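Setting Up Your Irine Desk Phone

Section 5: Choosing a spot and making the first call

This is the fun part! Ten minutes from now you'll have a real dial tone and a phone book ready to fill.

1. Pick a place where you like to talk. A hallway is fine, but a seat within reach is better.
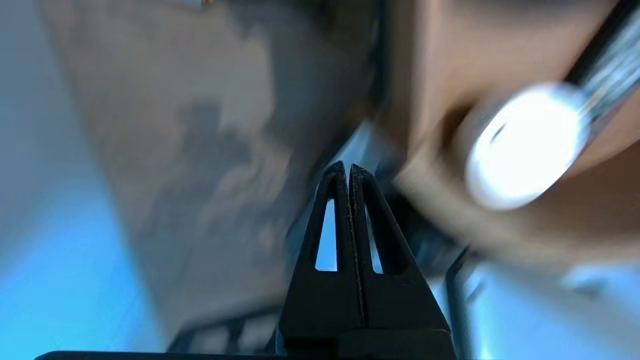 2. Connect the line cord to the LINE port until it clicks, then plug the other end into your wall jack.

Caution: Never plug the line cord into a network port, even if it seems to fit.

3. Attach the coiled cord to the handset. Let it hang freely for a few seconds so any twists work themselves out.
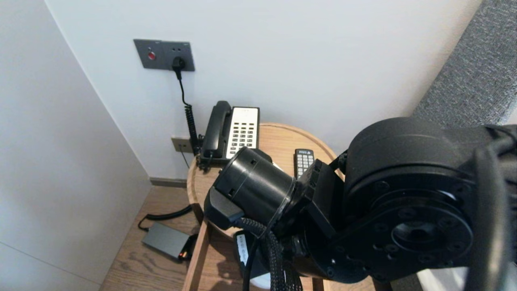
4. Lift the handset and listen for the tone. No tone? Reseat both ends and try again.

5. Set the ringer. Start at 3 and go up from there (it's a wonderfully loud bell!).

Note: The phone book holds 27 names. Press STORE, dial the number, then press a memory key.

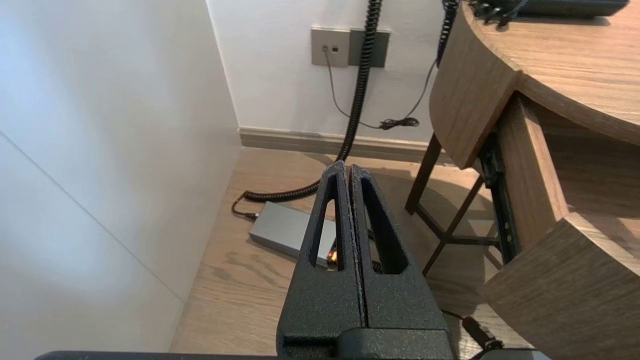
Long calls are where the Irine really shines, so give some thought to comfort. The speaker has a warm sound, and soft things in the room help it along. On a bare wooden floor like this oak-colored one, try a small rug under your chair if voices sound echoey. Then call a friend and enjoy it!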